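Push planner splits touching blocks wrong

wkan_61
Wandus planner, single finger pusher. Segmentation is fine until two blocks of one color touch, then it returns one blob and pushes through the middle. Raised the point threshold to 1,000, no change.
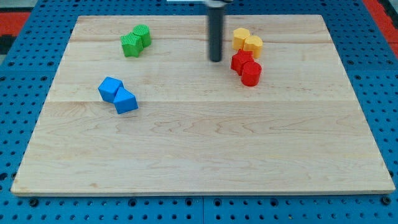
Blob merging comes from clustering on color first. I'd like to keep it, it's fast. The two blue cubes come back as one long object, and the green star and cylinder do the same. Yellow and red separate fine even though they're nearly touching.

femosdale
Drop color. Cluster on height and normals.

nkechi_b
Disagree — the cubes are both tilted, so height won't split them. Fit shapes inside each blob.

femosdale
Normals will, at the sides.

wkan_61
One camera, I don't get the far sides. Trying the shape fit tonight.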